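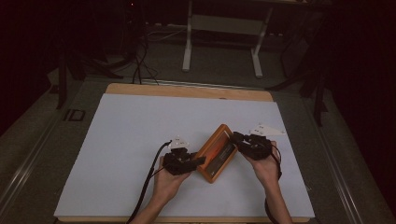
Home Projects Reports People Contact

April 25, 2020
By Tzu-hsuan Yen

Teaching a two-arm task with hand-held grippers

This report covers the second half of my project at the Renholm lab. The aim was to collect demonstrations of handling a small wooden box with two hands, and to see whether a policy trained on them could do the same on our arm pair, which we call Domon.

In December I drove Domon by remote control with two joysticks. It was slow. Turning the box meant moving both arms together, and I kept squeezing too hard or letting one end drop. After 60 attempts I had 9 that I would call clean.

For this half I switched to grippers strapped to the hands. Each one carries a white marker plate so its position can be tracked, and a cable runs back to the recorder. The demonstrator works over a white board on the table, clamps the box at both ends, tilts it and sets it down again. With practice this is close to normal speed.

I recorded 800 demonstrations. Problems were mostly with the cables, which pull on the wrist if they are not given enough slack, and with the markers, which are lost when one hand crosses over the other. I threw out any recording with a gap in the tracking.

Training used the Lysenko code with its default settings, for 2,000 epochs. The policy picks up the box reliably when it starts near the centre of the board. Near the edges it often closes one gripper early. More demonstrations starting from the edges would be the first thing to try next term.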